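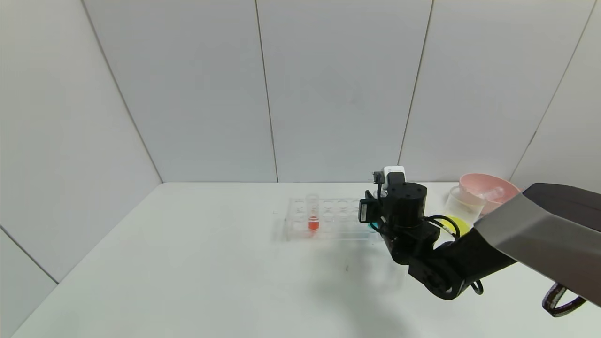

Figure 1. The arm over the test tube rack, one tube with red-orange liquid standing near the left end.

Zoleter Robotics Course, Handout 5
Moving a tube from one hole to another
Version of 8/28/26

1. What you should be able to do after this session

You will write a short program which takes one tube out of the rack, lifts it, and puts it back in a different hole. It sounds like a small task, but it uses almost everything from the July sessions: the table coordinates, the gripper commands and the waiting times. Please read Handout 4 again if you are not sure how the table coordinates are defined.

2. The rack

The rack is clear plastic, and this makes it difficult for the camera. The edges of the holes are weak in the image and the shadow of the arm can be stronger than the edges. For this reason we do not search for the holes with the camera. We measure one corner hole by hand and calculate the others from the distance between holes, which is 19 mm from centre to centre on our rack. The liquid, on the contrary, has a strong colour and is easy to find. In the Kobori library the function is called find_colour, and you must give it a lower and an upper limit for the hue.

3. Order of movements

Open the gripper before you go down.
Go first to a point above the tube, and only then move straight down.
Close slowly, then wait 2 seconds.
Lift straight up until the bottom of the tube is higher than the rack.
Move sideways, go down, open, go up.

The most frequent mistake in the Oddale group was to move sideways too early. The tube then pulls the rack with it.

4. Bowl and beaker

These stay at the back right of the table. Mark this area as forbidden in your program, also for the elbow and not only for the gripper. The cables need some space too, so please leave a margin of 5 cm.

5. To hand in

Send your program and one page of notes to the Skasirton folder. In the notes, write which hue limits you used and how you found them. If your program stops with error 929, the target point is out of reach; write down the point and try a smaller height first.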